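Household Skills and Safety, Handout 5
Power strips and phone charging at the table
Prepared by Yufang Yao. Corrections to the exercise by Ming-te Man.

Please read this handout before the practical lesson. You will need it again in March, when we speak about kitchen appliances.

1. The strip

A power strip does not give you more electricity. It only divides what one wall socket can supply. For this reason we add together everything which is plugged in, and we compare the sum with the rating written on the strip or in its leaflet. A charger needs very little. A heater or a kettle needs a lot, and it should have a wall socket for itself.

Place the strip on a flat and dry surface. Big adapters can cover the neighbor outlet, so think first where each one should go.

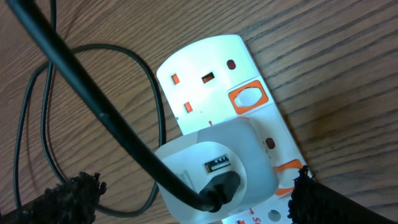
Can I plug one power strip into another one if the cord is too short?
Do not join them. The first strip must then carry the load of both, and it is easy to pass its limit without noticing. Buy one strip with a longer cord.

2. The charging cable

Most damage to a cable happens close to the plug. Hold the plug itself when you pull it out, and do not wind the cable tightly around the adapter. On a table, let the cable lie in a soft curve. It should not hang over the side where people walk.

A phone becomes warm during charging and the heat must go somewhere. A hard tabletop is better than a pillow or a blanket. If the phone is too hot to hold comfortably, unplug it and wait 30 minutes before you try again.

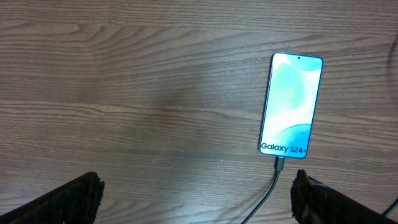

Fig. 2. Galaxy S24+ on a wooden table, charging cable plugged into the bottom edge.

3. Exercise (in pairs)

The Homham family uses one strip for a kettle, a desk lamp and two chargers. The total is 976 watts more than the rating of the strip.
a) Which item would you move first, and where?
b) Write a short note to the family. Use at most 5 sentences and no technical words.

Bring your note to the lesson on paper. Those who missed Handout 4 can ask Ming-te Man for a copy.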